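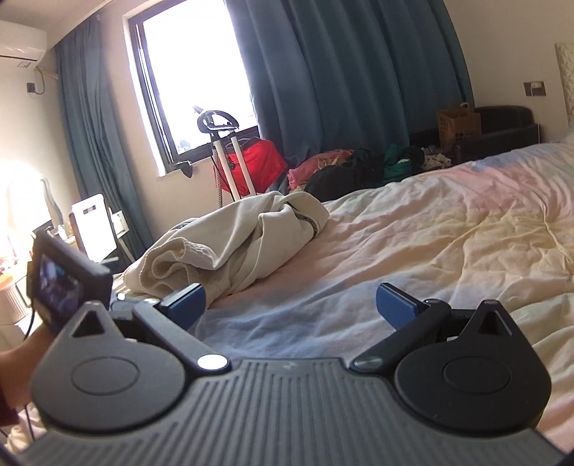 So I finally signed up for a clinical trial! It's for a migraine drug (a once-a-month shot), and the first visit was Wednesday. The consent form ran to 65 pages and yes, I read every one, with Ulla on the phone translating the scary bits. They're enrolling 400 people, half on placebo, which I keep forgetting and then remembering at 2 a.m. I get a little headache diary too. Next visit is in December, so more then.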